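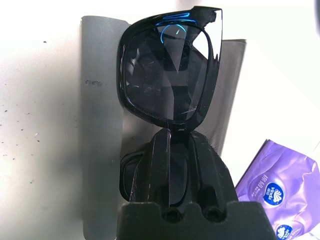 검은 테 안경의 코다리 부분을 잡은 그리퍼. 뒤쪽은 회색 안경집.

[현장 규칙 이야기] 안경 집기 작업, 6월부터 이렇게 맞춰 갑니다

안녕하세요, 그로디코 조작 데이터팀 소식지를 기다려 주신 여러분, 한 달 동안 잘 지내셨는지요. 지난 호에 '수건 개기 규칙'을 실었더니 생각보다 많은 분이 답장을 주셨고, 그중 절반 넘게가 "그럼 안경은 어떻게 하나요?"라는 질문이었습니다. 사실 저희도 안경 이야기를 언제 꺼낼까 계속 미루고 있었어요. 워낙 사람마다 의견이 다른 물건이라서요. 그래도 더 미루면 여름이 다 가겠다 싶어서, 이번 호에서는 마음먹고 길게 써 보려고 합니다. 차 한 잔 옆에 두고 천천히 읽어 주세요.

이번 규칙의 초안은 마린 호자 님이 썼고, 세나드 트라이코프스키 님이 현장에서 하나하나 따라 해 보면서 고쳤습니다. 두 분이 검토한 안경 집기 기록이 모두 946건인데, 그중 41건이 '판정 보류'로 남았다고 합니다. 보류된 기록을 다시 열어 보니 집는 동작 자체는 멀쩡한데 어디를 잡은 것으로 적어야 할지 작업자마다 달랐던 경우가 대부분이었어요. 어떤 분은 '테', 어떤 분은 '가운데', 또 어떤 분은 그냥 '안경'이라고만 적어 두셨더라고요(네, 저도 그중 한 명이었습니다!).

그래서 첫 번째로 정한 것이 잡는 자리의 이름입니다. 앞으로는 코다리, 테 옆면, 경첩, 다리, 이 네 가지 이름만 씁니다. 렌즈 면은 잡는 자리에 넣지 않습니다. 렌즈를 눌러 잡은 기록은 물건이 떨어지지 않았더라도 '부적합'으로 표시하고, 메모 칸에 어느 쪽 렌즈였는지 적어 주세요. 왼쪽과 오른쪽은 안경을 쓴 사람을 기준으로 합니다. 이 기준을 두고 회의에서 꽤 오래 이야기가 오갔는데, 안경이 거꾸로 서거나 옆으로 돌아가도 헷갈리지 않는 쪽이 이것이어서 결국 그렇게 정리되었습니다.

두 번째는 렌즈에 비치는 빛 이야기입니다. 사진 속 위쪽 렌즈에도 푸른 반사가 둥글게 걸려 있고, 테 위쪽으로도 가느다란 푸른 줄이 지나가지요. 예전에는 이런 반사가 보이면 조명을 옮기고 처음부터 다시 찍는 분들이 계셨어요. 정성은 참 감사하지만, 이제는 그러지 않으셔도 됩니다. 반사는 그대로 두고 '반사 있음'에 표시만 해 주시면 충분해요. 다만 테의 윤곽을 눈으로 따라갈 수 없을 만큼 화면이 하얗게 날아갔다면 그때는 조명을 낮추고 다시 해 주세요. 하얀 작업대를 쓰는 자리에서는 밝기를 시작 전에 한 번 더 살펴봐 주시면 좋겠습니다.

렌즈의 잔흠집도 자주 물어보시는 부분입니다. 흠집이 있는 안경이라고 해서 빼실 필요는 없습니다. 우리가 집에서 쓰는 안경을 떠올려 보면 새것처럼 말끔한 경우가 오히려 드물잖아요. 대신 작업을 시작하기 전에 물품 카드에 흠집의 위치를 적어 두고, 끝난 뒤에 같은 자리를 다시 확인해 주세요. 시작 전 기록이 비어 있으면 작업 중에 생긴 것인지 원래 있던 것인지 가릴 방법이 없어서, 물품을 빌려주신 쪽에 설명드리기가 참 곤란해집니다. 오부라에서 보내 주신 물품은 특히 반납 때 카드를 함께 보시니 꼭 챙겨 주시고요.

세 번째, 주변 물건에 관한 규칙입니다. 안경 옆에 안경집이나 비닐 포장 같은 것이 함께 놓이는 배치는 계속 사용합니다. 실제 생활 공간의 책상이 텅 비어 있는 일은 거의 없으니까요. 다만 그 물건들의 이름을 빠뜨리지 말고 배치 목록에 올려 주세요. 글자가 보이는 포장은 보이는 대로 옮겨 적습니다. 사진의 보라색 포장이라면 'Vinda'라고 적으면 되고, 안에 무엇이 들었을지 짐작해서 덧붙이지는 않습니다. 안경집도 마찬가지예요. 딱딱한 케이스인지 부드러운 주머니인지 확실하지 않을 때는 그냥 '안경집'이라고만 적어 주세요. 모르는 것을 모르는 채로 남겨 두는 것도 좋은 기록이라고 세나드 님이 늘 말씀하시는데, 저는 이 말을 참 좋아합니다.

그리고 작업대 청결 말인데요, 조금 잔소리처럼 들려도 너그럽게 봐 주세요. 하얀 면 위에는 작은 검은 점이나 갈색 부스러기가 유난히 잘 보입니다. 사진 왼쪽에도 꽤 흩어져 있지요. 배치 안에 일부러 넣은 것이 아니라면 작업대는 한 묶음을 시작할 때마다 마른 천으로 닦는 것으로 통일합니다. 묶음 중간에는 닦지 않습니다. 같은 묶음 안에서 바닥 상태가 바뀌면 나중에 비교하는 분들이 무척 고생하시거든요. 한 묶음은 50회이고, 그보다 일찍 멈추게 되면 멈춘 회차를 적은 뒤 새 묶음으로 넘어가 주세요.

네 번째는 힘과 멈춤에 관한 것입니다. 안경은 얇은 부분과 두꺼운 부분의 차이가 커서, 코다리에 맞춘 힘으로 다리를 잡으면 휘어질 수 있어요. 잡는 자리를 바꿀 때에는 반드시 설정표의 해당 줄을 다시 불러오시고, 이전 값을 그대로 이어서 쓰지 말아 주세요. 로봇이 움직이는 동안에는 물건이 넘어질 것 같더라도 손을 넣지 않습니다. 먼저 멈춤 버튼을 누르고, 표시등이 바뀐 것을 확인하고, 그다음에 손을 넣어 주세요. 안경 하나는 다시 구하면 되지만 손가락은 그렇지 않습니다.

이 규칙은 6월 첫 묶음부터 적용합니다. 이미 올려 주신 기록은 고치지 않으셔도 되고, 보류로 남은 것들은 마린 님이 새 이름표에 맞춰 정리하실 예정입니다. 푼덴 작업실과 파파도풀로스 작업실에서도 같은 문서를 쓰기로 했으니, 이제 서로의 기록을 열어 볼 때 "이건 무슨 뜻이지?" 하고 전화하는 일이 좀 줄어들겠지요. 두 작업실의 몫까지 합쳐서 가을 전에 2,000건을 모으는 것이 이번 목표입니다.

읽으시다가 우리 자리에서는 좀 안 맞는데 싶은 부분이 있으면 편하게 답장 주세요. 특히 테가 아주 얇은 안경이나 테가 없는 안경을 다루시는 분들의 이야기를 듣고 싶습니다. 이름 네 가지로 다 담을 수 있을지 저희도 아직 자신이 없어요. 월요일 오후 3시에는 세나드 님이 작업대 앞에서 직접 시범을 보여 주실 테니, 시간이 되시는 분은 물품 카드 한 장 들고 들러 주세요.

다음 호에서는 머그잔 손잡이 방향을 어떻게 적을지 다룹니다.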